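Predholm's handheld grippers, day three

Still not sold. The sales page promises 30 minutes from box to first grasp, and I lost most of an evening to cables. The Tritotar controller dropped one side 2 times before I swapped ports – no error message, just silence. For 700 dollars I expected a warning light.

Grip is decent, I'll give them that. I want to see how the fingers hold up by November before I believe the wear claims.

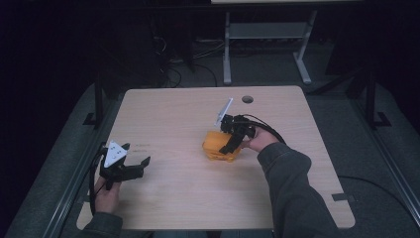
Right gripper on the orange plastic piece, left one open.

Next up is the Lallton pair, same table, same object.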